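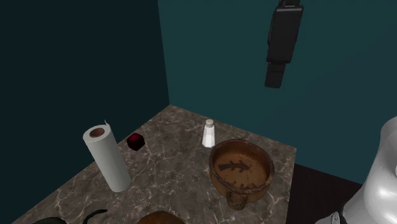 Come build kitchens with us! (Robot kitchens, on a computer, so you can wear whatever shoes you like.)

I'm Wondimu Kumsa and I run the Plurnonwood robotics club, and we're looking for 3 new student members to join our simulation team starting in March. The project is called Relico. We make virtual countertops, fill them with ordinary stuff like paper towels, a salt shaker, a kettle or a big brown pot, and then write the code that gets a simulated arm to pick things up and put them where we want them. It's slow, it's fiddly, and I love it more than is probably healthy.

We're entering the Bimard student challenge this year, and that's why I'm writing this. The entry asks for 200 different scenes, each one with its own layout, and right now there are 2 of us building them. You can see my problem.

What you'd be doing

Mostly scene building at first. You'd pick objects, set them on the counter, check that they don't sink into the marble or go shooting off toward the ceiling when the physics kicks in, and save the layout with a name the rest of us can understand (please, no more "final_final_new"). Once you're comfortable with that, you can move over to the grasping side, where we work out how the gripper should come at a tall paper towel roll compared with something small and blocky. If you have an eye for color and materials, tell me — our walls have been teal for ages and I'm open to suggestions.

Who I'm hoping to hear from

Anyone enrolled at the college, any major. Some Python helps, but if you've only ever done the intro class you'll be fine. I'd much rather have someone who'll stare at a wobbling salt shaker for an hour and want to know why it wobbles. If you've used any 3D modeling program, even just for fun, mention it! Our ceramics could use some love.

The practical bits

We meet twice a week at 4 p.m. in the Babalola lab, second floor, the door with the dented handle. Plan on 15 hours a month, a little more right before the deadline. It's unpaid, I'm sorry to say, but you can sign up for independent study credit if your advisor agrees, and the club covers the challenge entry fee. The lab machines are plenty fast, so you don't need a good laptop of your own.

How to apply

Send a few lines through the club page telling me what you're studying, which afternoons you're free, and one object from your own kitchen you'd want to see a robot try to pick up. No résumé needed. I read everything myself and I'll write back either way, usually within a few days. If you want to drop by and watch a session before you decide, just say so in your note and I'll tell you when the next one is.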